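Keeping a wood table happy (and using what's already in the drawer)

I love a wood table. Ours gets homework, bread dough, bills and the odd bike part, and it still cleans up beautifully! Most of it comes down to small habits, and they cost next to nothing.

For everyday wiping, use a soft cloth wrung out until it barely feels damp, and go with the grain. One drop of dish soap is plenty. Dry it straight after with a second cloth – an old T-shirt is perfect.
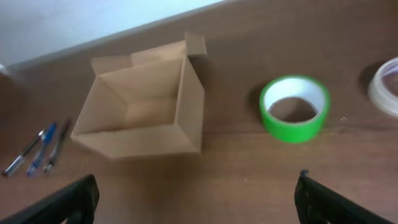

Brown wood with the grain running across, against a pale wall.

White rings from hot mugs? Try plain mayonnaise! Dab it on, leave it for an hour, wipe off and buff. My neighbor Coralie Hapeta swears by petroleum jelly overnight, and I've had luck with both. Test a hidden spot first.

Ink is trickier. Blot it right away and don't rub, or you'll push it into the grain.

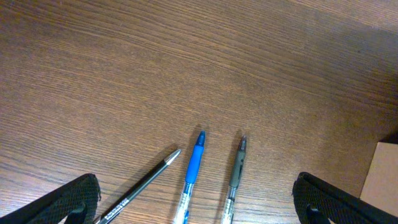

Pencil marks are much easier. A clean white eraser and a light hand will lift nearly all of them, and then you just brush off the crumbs.

Now for the clutter! I stopped buying organizers years ago and save small sturdy boxes with lids. Stick felt dots underneath so they slide without scratching, and write the contents on the short end so you can read it on a shelf. Mine hold stamps, batteries, spare keys and far too many rubber bands.
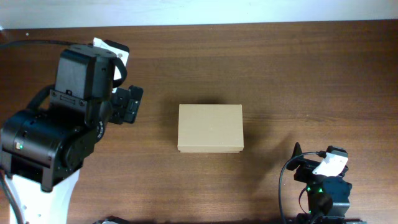

A lidded cardboard box, good for all the little stuff.

Wax twice a year, thin coats only. I do mine in February, with the radio on.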